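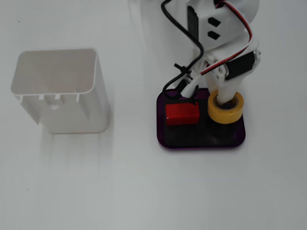 Okamov Short Course, Handout 2: Working rules for the bench arms

These rules apply to every arm in the Ruddock room. They follow the Grastevine code of practice, which you should read before your first practical.

Before power on
Clear the table of anything the task does not call for. Set out the tray and the container as on your task card. Follow each cable by eye from one end to the other and check that no loop can catch on a joint.

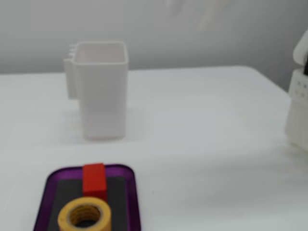 Keep open table between the tray and the container so the arm can cross without passing over anything else. Mugs, phones and notebooks go on the side bench.

While the arm is live
Hands stay off the table. If a part falls over, stop the arm first, then reach in. Work in pairs: one person drives, the other keeps a hand by the stop button. Swap when the task is finished, never halfway.

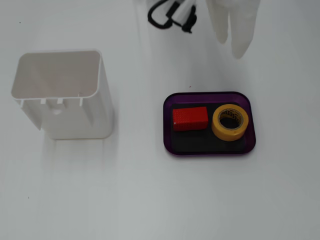

Start every new motion at low speed. Raise it only after 2 clean runs in a row.

Logging
Write each run in the Kidard log, including failed ones. Servos are checked at 2,000 runs. Report any grinding noise the same day.

Reading for next time: code of practice, pages 196 to 262.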